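4. Getting your exchange application into Treneo

I look after the guide for incoming and outgoing exchange students at Goretstead, and this is the bit I get the most emails about. Have your passport and your home university login to hand, and give yourself an evening for it (I needed two, but I'm slow with forms!).

4.1 Go to the Treneo sign-in page and choose Partner Student. Don't pick Visitor, as that one's for conference guests and you'll end up with a car park permit.

4.2 Type in the 16-character code from your nomination email. Capitals matter.

4.3 Pick your host department and add your modules. You can list up to 96 credits, though you'll only study a fraction of that.

Note: if your department isn't in the list, write to Ewan McAlister in the exchange office and he'll add it by hand.

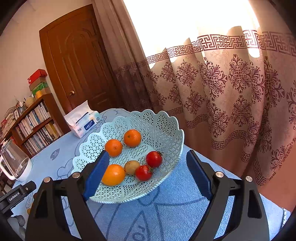 4.4 Module choices are where most people come unstuck, so put down more than you need. I tell my students to treat it like filling a fruit basket – a couple of mandarins, a bigger orange, something brown and oval that you wouldn't normally go for – and then see what the timetable leaves you with. Drag your favourites to the top and press Save Order. The page won't save by itself, and I've lost a whole list that way.

4.5 Upload your transcript as one PDF. If it's in two languages, put both versions in the same file.

Caution: once you press Submit, the module page locks. Only Shayne Maihi can unlock it, and in February she has a very long queue. 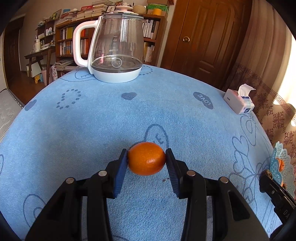 4.6 After submitting you'll get a receipt with a reference number. Copy it somewhere safe, then open the Zumano tab and book your welcome call. Slots are 38 minutes long and shown in UK time, so do check the clock if you're applying from further away.

4.7 If you want a room in Ammann House, tick the box at the bottom of the same tab before you log out. Rooms are covered in section 5.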